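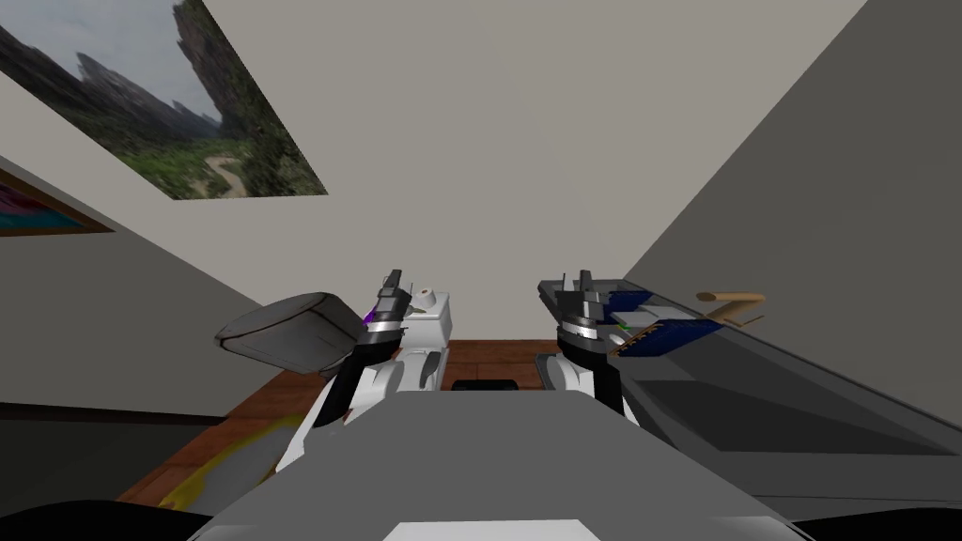
Household Robots Learn Their Manners in Software

June 2018

Companies that hope to put a two-armed robot into a kitchen or a spare bedroom have long faced the same early expense. Before the machine can be taught to lift a tray, someone must buy the tray, the shelf it rests on and the robot itself, and must then accept that one or more of these will be damaged in the teaching. Unano, a supplier of simulation software based in Warkham, is offering a product intended to delay that expense until later in the development cycle.

The product is called Wuller. It is sold as a yearly license and supplies a library of furnished rooms, a two-armed robot model with parallel grippers, and the tools needed to run the one inside the other. Customers may replace the supplied robot with a model of their own. The view used for most training work is taken from the robot's head, so that the operator sees what the machine would see: its own gray torso at the bottom, the white and black arms rising on either side, and whatever part of the room lies beyond them.

This magazine was given use of a full license for the preparation of this article. No fee was paid or received, and Unano did not review the text before publication.

Rooms and their contents

A standard license includes 3,000 rooms. They are assembled by rule from a stock of walls, floors, furniture and small goods, and the quality of the result varies. At its best the library is persuasive. Plank floors have visible lines between the boards, walls carry baseboards and framed pictures, and small household items are given enough surface pattern to be told apart by a vision system. A navy-blue article with small white dots, set on a dark gray tray beside the right gripper, is a fair test of whether a recognition model has learned an object or merely a color.

At its less successful, the assembly process produces arrangements that no householder would choose. A large landscape of rocky spires may be placed on the ceiling, and a cushion-like pad may hang in the air with nothing beneath it. Unano's documentation treats such results as acceptable variation and argues that a robot trained in disorderly rooms will be less easily confused by tidy ones. The argument has some merit. Customers who intend to show their work to investors or to the public may nevertheless wish to use the room filter, which removes the most irregular layouts, although it must be switched on separately for each project and is not well explained in the manual.

Walls and ceilings are plain. Large areas of flat gray give little information to software that judges position from surface detail, and developers working on navigation will probably need to add textures of their own. Those concerned chiefly with handling objects at arm's length will find this less of a difficulty.

Control of the arms

Each arm may be driven by script, by a recorded motion file or by hand controller. The scripting tools are the strongest part of the package. Joint limits are enforced without exception, and a command that would drive one arm into the other is refused with a message stating which segments would have met. New users are able to produce a simple reach and grasp within a working morning.

The grippers have two fingers each and close in parallel. The developer can set finger force, closing speed and surface friction. Rigid items behave well. A slender tool handle with a rounded end can be gripped, raised and turned without the trembling that has been common in simulators of this class. Soft goods are another matter. Wuller treats cloth and padding as slightly yielding solids, and a team whose robot must fold towels should look elsewhere until this has been improved.

The head view tilts and turns freely. When it is raised, the ceiling and upper walls occupy most of what the robot sees, and the work surface is reduced to a slanted gray edge at one side. This is useful in its own right. A machine in service will not always be looking in the proper direction, and a training set made up only of well-aimed views will leave it poorly prepared. Wuller allows the developer to specify how often such awkward views should occur.

Equipment and cost

The software runs on a single workstation with a recent graphics card. On the machine used for this review, rooms loaded in 2 seconds and the display remained steady with both arms in motion. Larger jobs may be sent to a hosted service operated from Unano's second office, in Tabrizi, under a separate agreement.

The yearly license is priced at $3,000 for each seat. Schools and nonprofit laboratories pay 70 percent of that figure. Support by electronic mail is included, and questions submitted during this review were answered on the following working day. Telephone support is available only to customers of the hosted service.

License terms permit the customer to keep all images and motion data after the agreement ends. The rooms themselves may not be passed on to third parties, and a contractor working on a customer's behalf must hold a seat in the contractor's own name. Prospective buyers who rely on outside firms should read that clause with care before signing.

An update scheduled for the end of the year is expected to add drawers, hinged doors and a revised lighting system. Existing customers will receive it without charge.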